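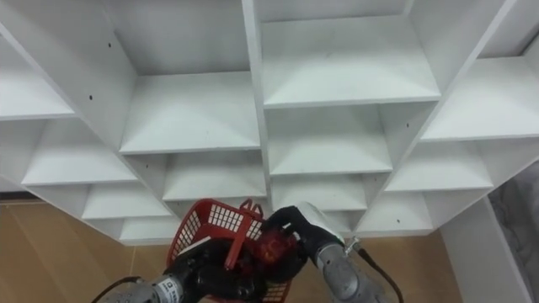
주센 1층 과일 나눔장, 10월부터 낱알 판매 시작

델트홀름 주택단지 안 공동 나눔터 '주센'이 10월부터 과일을 한 알씩 판다. 봉지째도 상자째도 아니고 딱 한 알. 칸막이 선반 한 칸에 과일 하나를 올려 두고, 필요한 사람이 바구니 들고 와서 골라 담아 가는 방식이다. 값은 종류 상관없이 한 알 400원. 배도 사과도 같은 값이다.

그동안 주센에서는 과일을 상자로 받아 입구 쪽 바닥에 두고 나눠 갔다. 편하긴 한데 문제가 있었다고. 밑에 깔린 건 눌리고, 위에 있는 건 다들 한 번씩 만져 보고 간다. 저녁쯤 되면 멍든 것만 남았다. 지난 여름 복숭아 때가 특히 심해서 주민 게시판에 불만 글이 줄줄이 올라왔고, 그 뒤로 몇일씩 상자를 아예 치워 둔 적도 있었다.

그래서 나온 게 칸막이 선반이다. 흰색, 문 없음, 칸마다 앞이 트여 있어서 뭐가 있는지 바로 보인다. 운영을 맡은 보즈쿠르트 생활팀은 처음엔 바구니 여러 개를 늘어놓는 안도 생각했지만 결국 한 칸에 하나로 정리됬다고 밝혔다. 과일끼리 닿지 않으니 눌릴 일이 없고, 집는 사람도 고른 것만 만지면 된다는 설명.
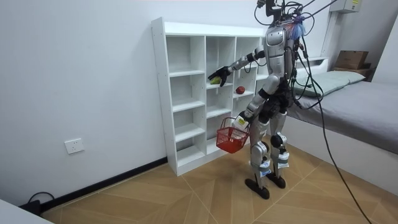

칸막이 선반에 한 칸씩 놓인 초록 과일과 빨간 사과, 그리고 빨간 장바구니. 주센 1층.

이용 방법은 간단하다. 바구니를 하나 들고 선반 앞으로 간다. 마음에 드는 칸에서 꺼내 담는다. 나가면서 계산대 옆 통에 돈을 넣거나 단지 앱 '에니돈'으로 결제. 바구니는 제자리에 돌려놓으면 끝. 비닐봉지는 따로 주지 않는다. 집에서 장바구니를 가져와도 되지만 선반 앞에서는 비치된 바구니를 써 달라는 게 생활팀 부탁이다. 큰 가방이 칸막이에 걸려 옆 칸 과일이 굴러떨어진 일이 시험 운영 때 두 번 있었다고 한다.

높이 문제도 있다. 선반이 제법 높다. 맨 위 칸은 키 작은 어르신이나 아이들 손이 잘 안 닿고, 맨 아래 칸은 허리를 많이 숙여야 한다. 시험 운영 기간에 어느 칸이 먼저 비는지 봤더니 역시 가운데 줄. 위아래는 오후까지 그대로 남아 있는 날이 많았다. 일단은 가운데 줄부터 채우고, 찾는 사람이 늘면 위아래로 넓혀 가기로 했다. 발판을 두자는 얘기도 나왔는데 넘어질 수 있어서 보류. 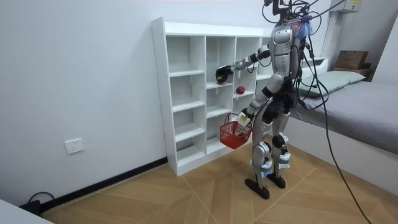 채우는 시간은 하루 두 번이다. 오전 8시에 한 번, 점심 지나서 한 번. 비어 있다고 해서 바로 채우지는 않는다. 꼭지가 있는 과일은 꼭지가 위로 가게 놓고, 둥근 건 굴러 나오지 않게 칸 안쪽으로 조금 밀어 넣는다. 사소해 보여도 해 보면 이게 제일 손이 간다고. 무른 과일은 당분간 안 올린다. 감은 단단한 것만. 포도처럼 송이로 된 것도 이번엔 빠졌는데, 한 송이를 한 알로 칠 거냐를 두고 말이 길어져서 다음 달로 넘겼다.

수량은 많지 않다. 단지 주민 가운데 나눔터 이용 신청을 한 사람이 191명. 시험 운영 때 실제로 과일을 사 간 집은 약 75가구였다. 혼자 사는 집이 꽤 섞여 있었다는 게 생활팀 얘기다. 사과 한 봉지를 사면 절반은 물러서 버린다는 사람들. 한 번에 두세 알 정도 담아 가는 경우가 제일 흔했고, 한 알만 들고 간 사람도 많았다.

리가 스탄케비치우스는 "출근 전에 하나 집어 가기 좋다"면서도 값이 다 같은 건 좀 이상하다고 했다. 큰 배하고 작은 자두가 같은 400원이면 다들 큰 것만 고르지 않겠냐는 것. 생활팀도 이 부분은 인정한다. 다만 칸마다 가격표를 붙이기 시작하면 바꿔 다는 일이 만만치 않고, 계산통 앞에서 줄도 길어질 수 있어 첫 달은 한 가격으로 가 본다는 입장이다. 작은 과일은 두 알을 한 칸에 넣는 방법도 검토 중. 그러면 또 한 칸에 하나라는 원칙이 깨진다. 결론은 아직.

선반 청소는 매일 문 닫기 전에 한다. 과일을 다 내린 뒤 마른 천으로 칸 바닥을 닦고, 일주일에 한 번은 물걸레로 옆판까지. 흰색이라 얼룩이 금방 보인다. 닦는 사람 입장에선 이게 오히려 낫다고 한다. 칸이 많아서 시간은 걸린다. 남은 과일은 다음 날 아침에 상태를 보고 다시 올리거나, 상한 데가 있으면 잘라서 잼 만드는 모임으로 보낸다.

바구니도 손볼 게 남았다. 손잡이가 가는 편이라 많이 담으면 손이 아프다는 의견이 몇 건 들어왔다. 생활팀은 두세 알 담는 용도라 당장 바꿀 계획은 없다고 했고, 대신 손잡이에 천을 감아 보자는 제안은 받아들였다. 바구니를 들고 나가 버리는 문제도 있다. 시험 운영 때 사라진 것 하나는 나중에 자전거 보관대에서 나왔다.

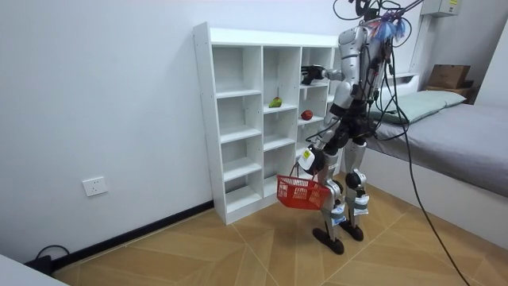
기슬랭 레베크는 아래쪽 칸을 아이들 몫으로 따로 떼어 놓자고 했다. 어른들은 어차피 허리 숙이기 싫어서 거긴 잘 안 보고, 애들은 자기 눈높이에 있는 걸 직접 골라 바구니에 담는 걸 좋아한다는 것. 귤처럼 떨어뜨려도 멀쩡한 걸로 채우면 되지 않겠냐고도 했다. 생활팀은 귤 들어오는 철에 맞춰 한 줄만 먼저 해 보겠다고 답했다.

과일 말고 다른 것도 올려 달라는 요청 역시 들어와 있다. 제일 많은 건 양파와 감자. 흙이 떨어진다는 이유로 일단 거절됐다. 달걀은 얘기가 나오자마자 빠졌고, 레몬은 된다. 아보카도는 무른지 단단한지 다들 눌러 볼 게 뻔해서 반대가 많았다.

나눔장은 오전 8시부터 저녁까지 열고, 신청은 주센 입구 명부에 이름을 적거나 에니돈에서 하면 된다. 이미 나눔터 이용 신청을 한 주민은 다시 안 해도 됨. 첫 주에 올라올 과일은 사과와 배, 나머지는 들어오는 대로 입구 칠판에 적어 둔다.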